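Two arms on trial: an interview with Constanza Ocampo

Constanza Ocampo sets up two-armed worktables for Weteck, which rents them out by the month. I asked her what a customer gets.

"The table, both arms, the bins and a bag of blocks. Most people start with sorting."

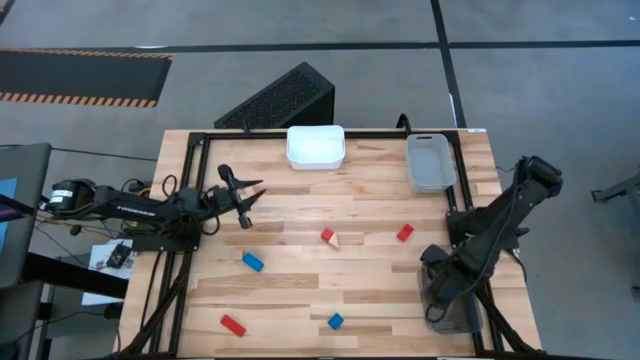
Blocks and bins on the Weteck table.

The hire costs 771 a month, with 200 more for setting up. Ocampo thinks the second charge puts small firms off. "I'd rather it went into the rent."

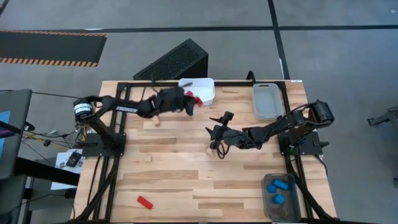

She asks new users to run one sort 100 times before changing anything. Godoy, a customer since May, stopped at 30. "They wanted to move on to cups. I said finish the blocks."
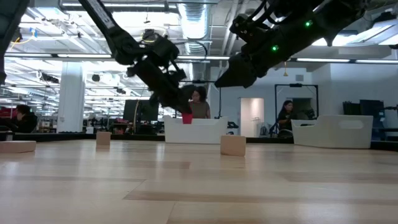
Training takes two days and is done on site. I asked what she would change in the kit. "The cables. I'd like them tidier, and a longer manual."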